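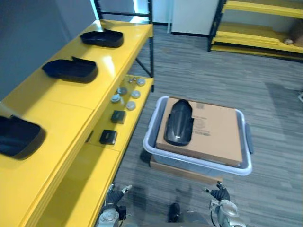
Parts bench: yellow shelving with black trays, and the grey bin beside it

Question
Posted Wednesday, August 21, 2019

I am responsible for a small assembly area and wish to bring its storage into better order. The upper level of the shelving is used for shallow black trays. The lower level has become a general resting place for grey discs, small black boxes and metal pieces, and a cardboard box is kept across the top of the storage bin. Is there an accepted way of arranging such a bench? We have 17 types of part in all.
Haf Gittins

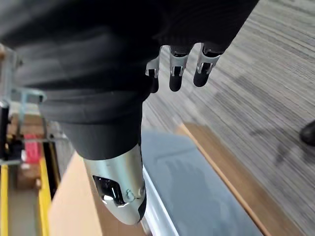

Same area, with the light blue-grey surface and striped floor

Answer 1
Posted by Polák

Each type of part should have one fixed place, marked with its part number. Small items such as the discs ought to go into trays with a lip, as they roll and are easily lost on an open shelf. I would also ask that nothing be stored on top of an open bin — staff will stop using the bin. Bulk stock may be kept elsewhere; we hold around 2,000 small fittings in a separate cupboard and bring out only what is required for the day.

Answer 2
Posted by Promach

Labels.

Answer 3
Posted by Lollora

I agree with the first answer in general, although fixed places are of limited use where the work changes often. Our own layout is reviewed each October. Long moulded parts are best laid flat in a tray of their own. Please also keep the floor markings clear.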